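4.3 Recording a folding task by remote control

1. Lay one garment on the padded surface. Leave clear space on all sides.
2. Hold both Clevine hand controllers level and press Start. Wait for the tone.
3. Bring one gripper to the cloth and close it slowly. Keep the other open until you need it.

Caution: Do not press the fingertips hard into the padding. The arm stops at the force limit and the take is lost. 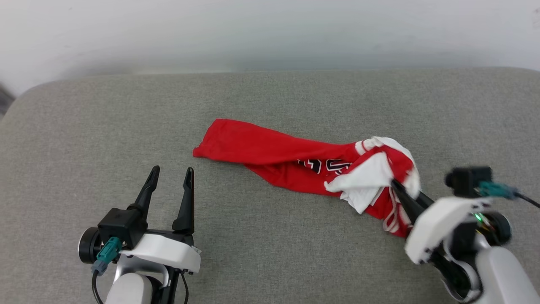 4. Spread the garment before you make the first fold. If a sleeve or collar stays tucked under, let go and take hold again - the robot needs to see corrections too.
5. Open both grippers, back away and press Save.

Note: A take can hold 1,000 frames. Past 800 the controller buzzes, so finish the fold you are on.

Comments (3)

trollolar
Buzzer is very quiet on mine. Is there a volume setting?

Paulauskas Robotics
Yes, see 2.6, under Controller.

feretti_lab
Our take 281 saved with no wrist video. Reseating the cable fixed it.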